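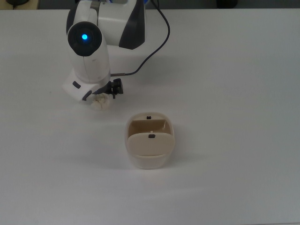 Violeta Painemal wrote in after the last page in this series and asked why a robot arm needs rules at all, if it only does what its program tells it. Her class had talked about it and could not agree. Some of them thought rules were for people. A machine cannot read a rule, they said, so what good is one?

January 12, 2020
By Mitiku Alemneh

A rule for robots is written for the people who build them, set them up and stand near them. The arm does not read it. The people read it, and then they change the arm, the program or the room until the rule is met.

Many of these rules are collected in documents called standards. A standard is a long list of agreed ways to do something. You use standards every day. A light bulb fits a lamp made by another company, and a sheet of paper fits a folder, and both work because people agreed on sizes. Robot standards cover sizes too, but a large part of them is about not hurting anyone.

What can go wrong

Before an arm is switched on, someone has to make a list of hazards. A hazard is anything that could cause harm. For a robot arm that picks up small things and puts them down, the list usually has entries such as these:

The arm could bump a person.
A finger could be caught between two parts of the arm, or between the arm and the table.
The gripper could drop what it is holding.
A cable could be pulled or trapped when the arm turns.

Next to each hazard goes a note on how bad the harm would be and how likely it is. This list, with its notes, is called a risk assessment. It is done again every time the job changes. Picking up something small and light is one job. Picking up a glass bottle is another job, even if the arm moves in the same way, and it needs its own list.

Speed and force

A slow arm is easier to avoid than a fast one. It also pushes less hard if it touches you. For this reason the people at Lekumton, the workshop where I help write the safety sheets, set a speed limit for each job. On our teaching table the limit is 200 millimeters per second. A millimeter is the thickness of a thin coin, and 200 of them is a little less than the length of a sheet of printer paper. In one second, then, the tip of the arm may travel no farther than that.

Force is how hard something pushes or pulls. Force is measured in newtons. An apple resting on your hand presses down with around one newton. Our teaching arm must stop when it meets an unexpected push of 30 newtons. We test this with a spring gauge, which shows the force on a dial. The test result is written in a book and two people sign it.

These are the numbers for one table in one workshop. Other places use other numbers, and a large arm in a factory may move much faster than ours. It will then have a fence around it, and the gate in the fence will have a switch. Open the gate and the arm stops.

The stop button

Every robot work area should have an emergency stop. It is a red button, often on a yellow background, and it is large enough to hit with the palm of your hand. It has to stay pressed in until a person resets it. Resetting it must not start the arm moving again. Starting is a separate step.

Soledad Benítez checks the stop buttons at Lekumton. Her checklist has 13 lines. Line 2 says that the button must be within reach of the operator without leaning over the table. Line 9 says that nothing may be hung on it. Someone once hung a jacket there.

Keeping the work area clear

Anything lying within reach of the arm can be hit, knocked over or dragged. Good practice is to put out the items needed for the job and take the rest away. Mugs, pens and tools go on a shelf. Cables should have enough slack for the arm to turn, but not so much that a loop can catch on something.

Lids and doors need some thought. A container with a hinged lid takes up more room when it is open than when it is shut. The program has to know the larger size. If it only knows the smaller one, the gripper may strike the lid on its way in.

Soft objects are also harder than they look. A block keeps its shape when it is squeezed. Something soft may change shape, so the gripper has to close with enough force to hold it and no more. The right force is found by testing, starting low and going up in small steps.

Who may go near

At Lekumton a person must be trained before working at the table. Visitors stand behind a line on the floor. Long hair is tied back, and sleeves are buttoned or rolled up. Rings and bracelets come off. If something falls, you leave it there until the operator has stopped the arm and said out loud that it is stopped.

An arm that is standing still is not always switched off. It may be waiting for a signal or for the next line of its program. Treat it as a machine that can move at any time, unless the operator has told you that the power is off.

Words used on this page

Hazard: something that could cause harm.
Risk assessment: a written list of hazards, with how bad and how likely each one is.
Newton: a unit of force.
Operator: the trained person in charge of the robot.
Reset: to put a button or switch back to its ready position.

The February page will cover warning lights and what their colors mean.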